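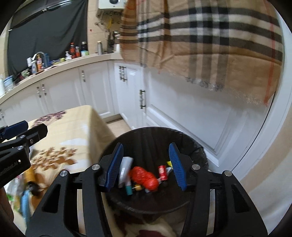 Andus support archive
Ticket: Kitchen table sort, demos rejected at import
Status: closed
Product: Plukik hand-held gripper, pair
Import tool: Trundico

Reported by site:
We are recording people sorting packets, tubes and bottles on a kitchen table by hand with two grippers. The task is to clear the table into the trash bin, one item per grasp. Out of 200 demos uploaded, 43 came back marked "track lost, right". The left gripper has no errors. Both units were charged and on the same firmware. Recalibrating the right one made no difference.

First reply:
Please send the logs for five rejected demos and five good ones. Also tell us whether the operator sets the right gripper down between items, and whether the tablecloth stays on for every session.

Site:
Logs attached. The cloth stays on. It has a large plant print and we would like to keep it, as the robot will have to work on covered tables later. The right gripper is not set down.

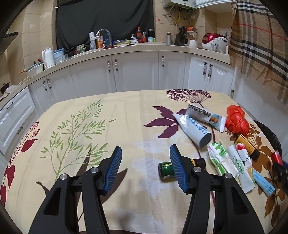 In all five rejected logs the track drops during a fast sideways move, usually when the operator swings from the table to the bin. The finger opening is recorded correctly the whole way through, so the encoder is fine. Exposure on the right unit is fixed at 12 ms. The left unit is on 2 ms. We think the right one kept an old profile after the last update.

Steps for the site:
Open Trundico, select the right gripper, load profile "Kong".
Check that exposure reads 2 ms on both units.
Turn on the kitchen lights. The short exposure needs them.
Record ten test demos at normal speed and import them before doing any more.

Site:
Profile changed. Nine of ten imported. The failed one has a different message, "start pose missing".

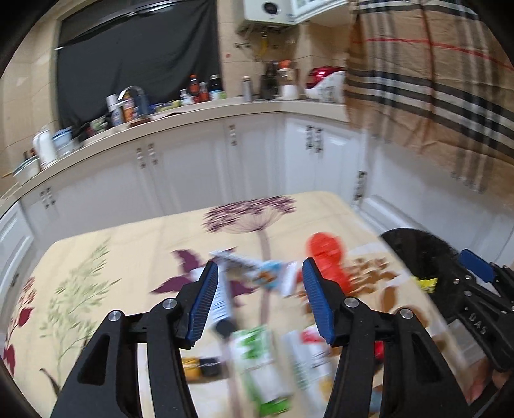 Page 2

Reply:
"Start pose missing" means the recording began while a gripper was already moving. Hold both still with the fingers open until the second beep, then go for the first item.

Site:
Understood, the operator was starting on the first beep. We recorded another batch this afternoon and all of it imported. Can the rejected demos be repaired?

Reply:
Roughly half, by running the offline tracker on the right-hand files. The rest should be recorded again. Do not trim them by hand, or the left and right clocks will no longer match.

Closed at site's request. Profile reset after update passed to firmware as a separate ticket.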